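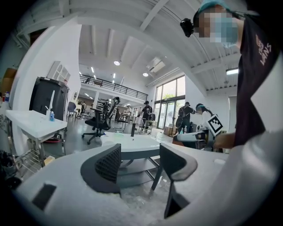

Winter Sound in Train Simulators: Does Anyone Hear It?
Project report, second year, Interactive Media
Onni Huttunen and Akua Aidoo
Supervisor: Lempi Harju

Why we chose this

Players of train simulators will argue for pages over the colour of ballast. They also claim that a good snow sound pack "changes everything". We doubted that. Most packs we looked at seemed to be the stock sounds with the treble turned down, and the before-and-after clips on the forums always have different weather on screen, which makes them useless as a comparison.

What we made

We built a short branch line, Sornness to Vainio, with 7 km of single track, one passing loop and a level crossing. The railcar is a two-axle unit we called the Lester. Its engine sounds were donated by Efren Buenaventura, who recorded them years ago for a mod he never finished. There is some hiss on the idle loop that we couldn't get rid of.

From the same recordings we made two sets. The summer set is close to the originals. The winter set has softer rail joints, less echo from cuttings and a duller horn. The scenery was the December version in both cases, so nobody could guess from the trees.

Testing

We had 26 testers, mostly from our own year and a few from a simulator club. Each drove the line twice, once with each set, in an order drawn from a hat. Afterwards they were asked which run had the winter sounds, and whether they had noticed anything at all before we asked.

Valtteri Ahonen, who has driven simulators longer than either of us, told us beforehand that the question itself would give the game away. He was right about that. Once people know there is a difference they will find one, even in the wrong place. Two testers praised the muffled snow in the summer set.

Results

Very few noticed anything unprompted. When asked, they did a bit better than guessing, but with a group this size we would not lean on it. The horn was the only change that testers named correctly more than once. The softer rail joints took us 40 hours of editing and got no comments.

Problems

Headphones were not the same for everyone. The club members brought their own and the rest used the lab's, which are worn out and favour the bass. We also lost one set of answers when the Stelemex plug-in froze and took the survey window with it. That tester did the form again from memory, and we have kept it in, though perhaps we shouldn't have.

The winter set was also our own work. A more skilled sound editor might get a different answer, and some pack makers have told us so, at length. None has yet offered a pack for us to test.

If we did it again

We would include a run where both sets are identical and see how many people still hear snow. Akua wanted this from the start and Onni thought it would take too long. It would have added one afternoon.

The route and both sound sets are on the course drive. The passing loop signals still don't work from the Vainio end.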